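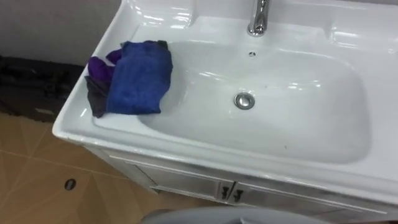
Item 3, basin-wiping task. Blue, purple and grey cloths on the left ledge.

Wiping Task Working Group, Clondetholm
Minutes, June 3, 2023
Present: Akash Mathur (chair), Guilan Su, Nazma Munasinghe, Shaohua Lü (minutes)
Apologies: Peiyu Lu

1. Previous minutes
Accepted with one correction from Nazma. The March minutes say the Starilis hand "handles cloth reliably". What she said was that it had handled one cloth, flat, on a bench. Wording to be changed.

2. Hand comparison, Starilis and Killetel
Guilan tabled results for picking up a folded cloth from the basin ledge. Starilis, 19 trials, 10 clean picks. Killetel, 19 trials, 8 clean picks. She favours Starilis and would like to stop testing there.
Akash does not accept that two picks out of 19 is a difference. He also asked who had folded the cloths. Guilan folded them for the Starilis trials and Peiyu for the Killetel ones, and the two of them don't fold the same way. The meeting agreed the figures can't be used to rank the hands.
Nazma asked what a clean pick is. Guilan: the cloth leaves the ledge and stays in the fingers. Nazma pointed out that this says nothing about whether a second cloth comes up with it, and that double picks have been scored as clean. To be scored separately from now on.

3. Basin task
Discussion of the head camera. Glare on the glazed rim and round the tap is strong, and Shaohua thinks the controller is reading some highlights as cloth edges. Akash said he had heard the glare explanation for every failure since March and would like to see it tested before he hears it again. Shaohua to run a set with the overhead lights dimmed, same cloths, same positions.
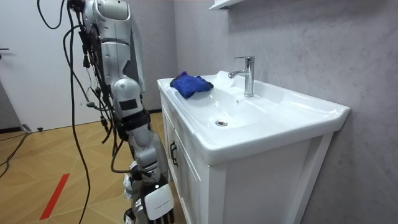

Cable routing was raised again. Guilan's view is that the loops by the shoulder are long enough for full reach. Nazma is not convinced — the arm has only been asked to reach the near side of the bowl, and a wipe round to the far side is a different motion. No far-side trials until the runs along the elbow and forearm have been checked at full extension.

4. Chaimongkol controller
The supplier's note offers a trial licence at 700 dollars and promises smoother contact on curved surfaces. Akash asked what it was smoother than. The note doesn't say. Deferred until they send force logs from a curved surface of any kind.

Actions
Guilan: repeat both sets, one person folding throughout.
Shaohua: dimmed-light set; amend March minutes.
Nazma: cable check; written definition of a clean pick.
Akash: reply to Chaimongkol.

Next meeting to be called once the repeat sets are finished.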